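MATS 3396 Paper and Board, Unit 2: what happens to cardboard once people are done with it
Handout for the April block. Bring it to lab.

Last time: pulp, lignin, why brown board is brown. Quick recap because half the quiz papers mixed this up. Kraft = chemical pulping, long fibers, strong. Mechanical pulp = wood ground up, lignin stays in, yellows in the sun. Newspaper is mostly the second. A good shipping box is mostly the first, at least on the outside faces.

Terms for this unit

Linerboard: the flat outer sheets.
Medium: the wavy part in the middle. Also called fluting.
Single wall = two liners, one medium. Double wall = three liners, two mediums. Don't write "thick cardboard" on the exam.
Paperboard: the cereal box stuff. No flutes. Different grade, different price, people call it cardboard anyway.
OCC: old corrugated containers. The trade name for used boxes. Will be all over the readings.

Flutes. Letters go by the order they were invented, not size, so don't try to make sense of it. A is tall, B is shorter, C is in between and is what most shipping boxes use. E is thin, prints well, pizza boxes and small retail packs.

Why boxes get weaker when recycled

Every trip through the pulper shortens the fibers a bit and also stiffens them (hornification, know the word). Stiff short fibers bond poorly. Mills fix this by blending in virgin kraft, adding starch, or refining harder. Refining harder makes the sheet drain slower, so the machine runs slower, so it costs. Every fix costs something, look for that in the Davard case.

Contaminants, worst first as far as a mill cares
- plastic film, bags especially. Wraps round everything
- wax coating. Doesn't pulp, leaves spots
- food grease
- wet strength resins (drink carriers, frozen food boxes)
- tape and labels. Annoying but mostly screened out
- staples. Magnets and cleaners get most of them

Moisture is its own problem. Mills buy by weight, so a soaked bale means paying for water. Also mold. Keep board under a roof.

Case: Davard sorting line
Read the packet before class. Short version: mixed paper and OCC came in on one belt, big boxes got lifted off by disc screens, small boxes fell through with the mail and magazines. Result, a lot of decent brown fiber sold as mixed paper at the lower price. Apinya Wannasri's memo (in the packet, last two pages) argues that the loss starts in the home, where small boxes get nested inside each other or stuffed in with everything else. Manee Sangkhawat disagrees, she puts it on the screen spacing. Both have data. Be ready to pick a side and defned it.

Things to look for in the memo:
How does she define a "small" box? Does the definition change between tables?
Is the Suwannarat sample comparable to the Lellport one? One is apartments, the other is mostly single houses.
What would Sangkhawat need to measure to be proved wrong.

Home collection

Flattening matters more than people think. An unflattened box is nearly all air, fills the bin, truck goes out light. Flattened board also rides over the disc screens the way it should. Downside: very small pieces, torn or shredded, drop through with the glass. So flatten yes, shred no.

Indoor storage is where most households fall down. No space, so board goes into whatever tub is handy. Open top containers are good for seeing what's in there, bad for keeping food waste out. Collapsed flat behind a cupboard works fine too but people forget about it. No right answer, we'll argue about it in section.
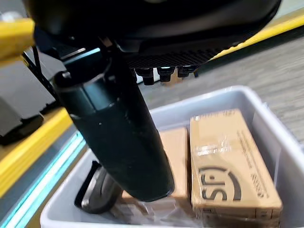
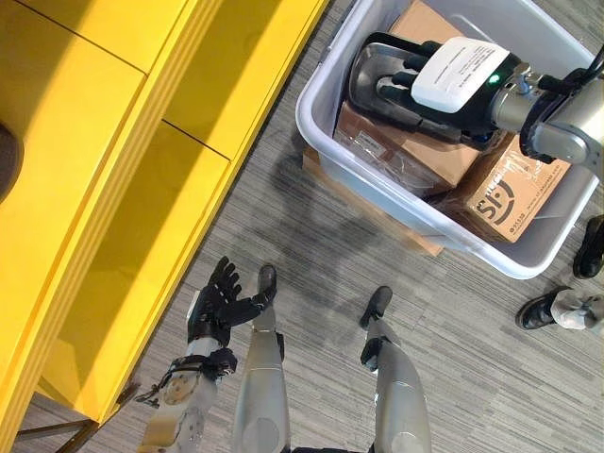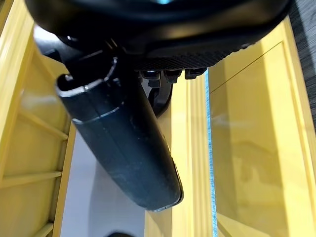
Middle picture: cardboard packaging in a white plastic bin on the floor, yellow cabinet alongside.

Lab: 30 minutes, in pairs. Tear test, dry strip vs. strip soaked and re-dried. Tear along the flutes and across them, write down wich is which before you start. Scales are in the Fonditz cupboard, put them back.

Problem set: questions 1 thru 6, skip 4, the table it refers to got dropped from this edition. Reading is chapter 29, first half only.

Nipon Petchrat has the makeup lab list.

Contact: Divina Sison, course office | © Paper and Board course materials | Back to top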